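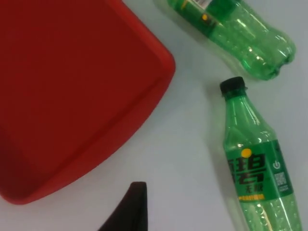

Figure 4. Wrist camera view of the tray, two bottles and the finger tip.

Section 6: Setting Up the Bottle Station on the Edero Cell

By the time you get to this section, the arm should be bolted down, powered and talking to the Tam controller (Sections 3 to 5). What's left is the friendly part of the job, where you lay out the table, teach the arm where the tray lives and run a few slow picks. Set aside a good part of a morning for it the first time. It goes a lot quicker once you've done it, and Troels Kirkegaard, who wrote the first version of these notes, used to get through the whole thing before his coffee went cold (he drank it very slowly, mind you).

Before you start

Wipe the table with a dry cloth and check the fingers for grit or sticky patches. Old soda dries into a film on the fingertips, and a finger with film on it will hang on to a bottle a moment after it has opened. Warm water takes it off nicely. Please don't use solvent on the fingers!

CAUTION: Press the stop button before you put your hands on the table, every time, even if you only mean to nudge a bottle over a little. Keep it pressed until your hands are clear again.

6.1 Placing the tray

1. Set the tray flat on the table, well inside the arm's reach. It may sit at an angle. The Edero software finds the rim for itself, so there's no need to line it up with the table edge.

2. Push gently on each corner. If the tray rocks, look underneath for a stray cap or a crumb of something.

3. On the Tam screen, open Layout and choose Find Tray. The arm will move to its viewing height and wait there.

4. When the outline on the screen follows the rim all the way around, press Keep. If the outline wanders off at one corner, dim the nearest lamp and try again.

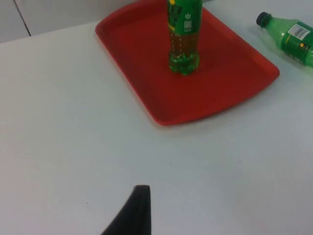
5. Stand one full bottle on the floor of the tray, away from the sloped sides, and press Keep a second time. This gives the controller a standing height to work from, and you'll be glad of it later on. Use a bottle with its cap screwed down tight.

6. Lay another bottle on the table beside the tray with a little space between the two. The arm needs room to get a finger in, and a bottle leaning on the rim is a hard pick for any gripper.

Note: Bottles with shiny labels can confuse the Find Bottle step. Turn the bottle so the brightest reflection faces away from the lamp. Farhad Abbasi keeps a sheet of plain white card handy for shading the table, and we've all started copying him.

6.2 Checking the finger in the wrist view

A finger tip should always show at the bottom of the wrist camera picture. It's your best clue that the camera hasn't been knocked.
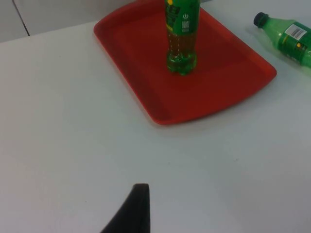
Figure 5. Finger tip at bottom center, with a bottle standing on the tray.

1. Open Camera and then Wrist on the Tam screen.

2. Find the finger tip. If it has drifted well off to one side, loosen the 2 camera screws a half turn, ease the bracket back and snug them up again.

3. Run the Wullent check from the same menu. A score of 500 or better is fine. Anything lower means the bracket is still a bit off, so go back to step 2 and be patient with it. A very small movement at the bracket makes a big one on the screen.

4. Write the score in the log sheet, next to the program number. The bottle program is 123.

6.3 First slow picks

Set the speed to Slow and leave it there for the whole of this part. Watch the cable at the wrist as the arm turns. You want a loose, easy loop that never pulls tight and never gets between the fingers. If it catches on anything, press stop, move the cable clip along the arm and start the pick over from the home position.

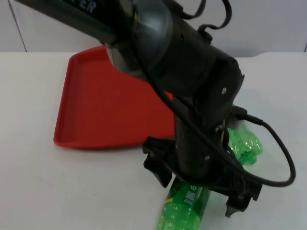

What should I do if the arm stops above a bottle and shows code 765?

Press stop, move the bottle a little farther from its neighbor and choose Find Bottle again. Code 765 means the controller couldn't plan a clear path for both fingers. If it comes back with plenty of room around the bottle, rerun the Wullent check in 6.2 and then call the Pritomard service desk with your latest score.

Once you've had a run of slow picks you're happy with, save the layout under a name you'll recognize next month and go on to Section 7, where we bring the speed up.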